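Planning the Equipment Budget for the Winville Bench

Gladys Owino

The request for next year's equipment is due in December, and I have spent several evenings on the portion that covers our tabletop sorting station. I record the reasoning in this post for colleagues who will prepare similar requests.

The largest line is gripper fingers. We have asked for 4 spare pairs. Contact faces wear with ordinary use, and the quotation from Drivstead carries a long lead time, so a late order leaves a station idle. Zelar offered a lower unit price but could not confirm the tip geometry in writing. I have kept its quotation on file.

The second line is consumables, set at $200. It covers plastic bins, batteries and the other small items used for sorting. In the last request these were charged to general supplies, which made the true cost of the station difficult to establish.

The third line is cable management. Ndung'u has recommended sleeves for both arms, and I have accepted the recommendation in full.

Work at the station, with the blue bin in use:

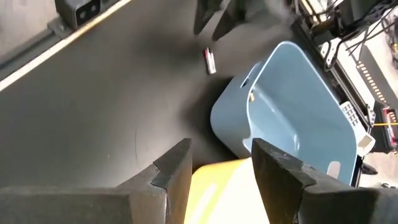
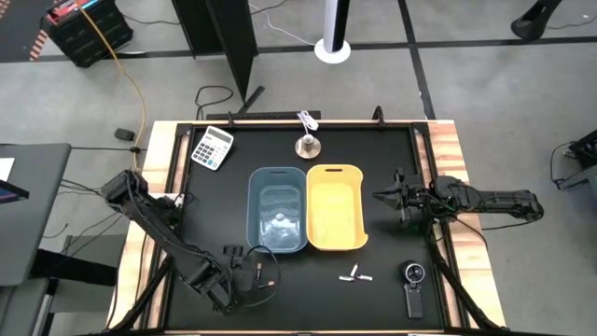
Two matters remain open. The first is whether the service agreement should run for 2 years or be renewed annually. The longer term is cheaper, although it commits funds that have not yet been approved. The second is shipping, which Drivstead quotes separately and which I had omitted from my first draft. I expect to have revised figures from both suppliers before the request is submitted.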